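Bivgate Puts Its Block Puzzle Back on the Table

June 17, 2020

The Bivgate toy library has a new puzzle in its lending catalog, and it has already caused more argument than the last 19 arrivals put together.

It is a set of plastic shape blocks and a big slab of maple to push them around on. There is no picture to match and no box lid to tell you when you are done. "People ask me what the goal is," said Nathalie Penner, who wrote the rules sheet. "I tell them it's on page 2. Then they read page 2 and come back."

The rules, such as they are, ask players to start with the blocks around the edges of the board and the middle clear. From there each player slides a block toward the center and tries to leave it touching as few of the others as possible. Penner's own household plays a stricter version that she declined to describe.
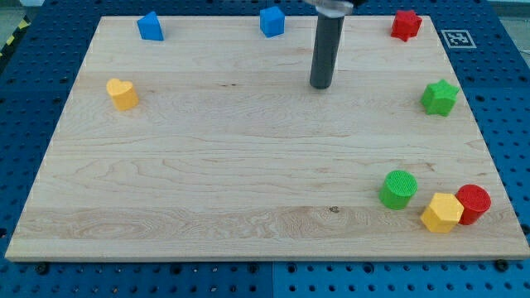

The maple was the expensive part. Dorin Cozma, who picked it out at the Clusel lumberyard, passed over several plainer pieces before settling on one with streaks and swirls in the grain. He concedes that a block slides no better on a handsome board than on a dull one. "But you're going to be staring at it while your brother-in-law thinks," he said.

The blocks have a fine ridged texture, and opinion is divided on that as well. Despina Chiriac likes the grip. Gaurav Kaushik, who has lost to her repeatedly, believes the ridges favor people with small hands, and has put this in writing.

The library plans to lend the set for two weeks at a time, board included, beginning in August. Borrowers should bring a car. Anyone hoping to carry the thing home on the Riletberg bus is advised to talk to Cozma, who tried it -- once -- with a smaller piece of wood.

The waiting list is open at the front desk. Kaushik's name is on it, directly under Chiriac's.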